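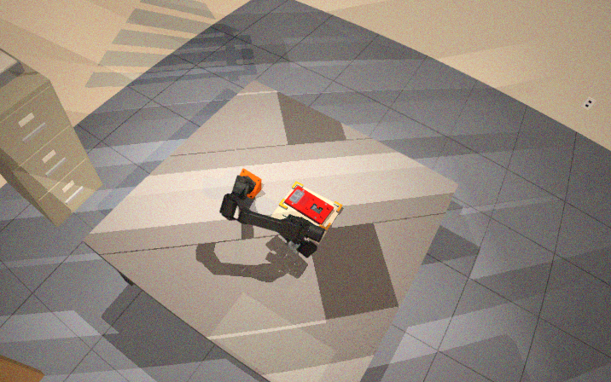

Yuxi Dong's first question, on reading the draft of this page, was why anyone would teach a robot in a simulator by dragging it around with a controller when you could write forty lines of code and go to lunch. The second was whether the person dragging it gets any better, or only more tired.

Fair questions, both. The answer to the first is that I have written those forty lines, several times, and I never did get to lunch. The answer to the second is yes.

What follows is how we record demonstrations by remote control in our simulated room, using a tabletop arm with an orange gripper and a red panel on a white tray. The same steps work for other parts. You will need the simulator running, a hand controller, and more patience than you think you own.

Before you start

Open the project in Pruder and load the room with the table set at its diagonal. People like to square it up with the camera because it looks neater. Leave it alone. The saved camera and the arm's home pose both assume the diagonal, and a tidy table will cost you a morning.

Plug in the controller and check that pushing the stick away from you moves the gripper away from you on the screen. If it goes sideways, you are driving in base coordinates. Switch to view coordinates in the control menu. There are operators who prefer base coordinates and can do the conversion in their heads. They can skip this section and most dinner parties.

Set the recorder to save joint angles, gripper opening and the camera view together. Leaving out the gripper opening is the classic mistake. You end up with a beautiful set of recordings in which an arm visits an object, thinks about it, and goes away.

Setting the speed

Turn the stick gain down to 35 percent. It will feel like steering a barge. After a few runs you will stop noticing, and your recordings will stop looking like someone swatting a wasp.

You can go up to 70 percent for the long moves across open table, but change it between recordings and never during one. A sudden change of pace in the middle of a demonstration is something the model will learn with great enthusiasm, and it will do it at the wrong moment for the rest of its life.

Recording a demonstration

1. Reset the room. Wait for the parts to settle before touching anything. Objects in a simulator are dropped in from a hair above the table, and they need a moment to get over it.

2. Look at where the tray is in relation to the base. When it sits close to the arm, as it does in the view at the top, the long lower link passes very near one edge of it. Plan to lift first and swing second.

3. Start the recorder, then count one breath before you move. The trimming script cuts still frames from the beginning, and it gets confused if there aren't any.

4. Raise the gripper well above the panel. Higher than you want to. Higher than that.

5. Line the gripper up over the part you mean to grasp, then come straight down. If you are off, go back up and line up again. Don't scoot along the surface to fix it. Scooting works perfectly well and teaches a terrible habit, much like eating over the sink.

6. Close the gripper slowly and pause. The pause gives the model a clear moment between "closing" and "lifting", two ideas it is otherwise glad to blend.

7. Lift, carry, lower, open, and back away along the path you came in on. Then stop the recorder.

Save the run even when it looks a bit clumsy, as long as it did the job. Throw it out if you knocked the tray, dropped the part, or said a word you wouldn't want in the audio log. (There is an audio log. It is on by default. I found this out in April.)

About the mistakes worth keeping

When I started, I kept only my cleanest runs. I had a lovely collection, and the trained arm was hopeless. It could follow one perfect route, and the instant it drifted off by a finger's width it had no idea what to do, having never seen anyone in trouble.

So record some recoveries on purpose. Start the gripper off to one side, or pointing a little wrong, and bring it back calmly. Calmly is the important word. You are showing it what to do when things go badly, and it will copy your mood.

What you shouldn't do is record yourself making the error. Move the arm into the bad position first, with the recorder off, and start recording from there. Otherwise you are giving lessons in getting lost.

Light and shadow

Our room has hard light coming in from one side, with stripes running over the floor and wide bands over the table. The arm throws a big dark hook of a shadow as well. I used to switch all of it off so I could see what I was doing.

Then we tried the trained model with the lights on, and it reached very confidently for a shadow. Now we record with the light on and move its direction every so often. If you really can't tell where the gripper is, turn on the height guide in the operator window. It draws a thin line down to the table for you and leaves it out of the saved camera view. Check that last part on your own setup. We once trained a model on the guide line, and it was superb, right up to the day we took the line away.

Checking what you have

Play everything back at double speed before you train. You are watching for three things in particular: long dithering over the panel, links that brush the tray, and gripper closings with no pause. Dithering is the most common, and it peaks late in the afternoon. I stop after 2 hours with the controller. Past that point I am mostly demonstrating what it is like to want a sandwich.

Name the files as you go. The Skesthorpe set has 4,000 frames in a folder called "new good FINAL use this", right next to one called "new good FINAL", and I can't tell you which we used.

Handing it over to training

Export to the Qian format if you are using our training scripts, or to plain arrays if you have your own. Either way, hold back a handful of runs, recoveries included, and don't let the model near them. Then run it in the room and watch with your hands off the controller. This is harder than it sounds. The first few times I leaned so far to the left, trying to help, that I pulled the cable out.

If it stalls above the panel, go back and record more approaches from different sides. If it grasps and then lets go halfway, look at your gripper data for twitchy trigger presses. If it does something graceful and completely unexpected, check whether somebody has squared up the table.

The notes on fitting the Pleltska hand controller are on a separate page, along with the button map. The button marked "home" sends the arm home at full speed, whatever happens to be in the way.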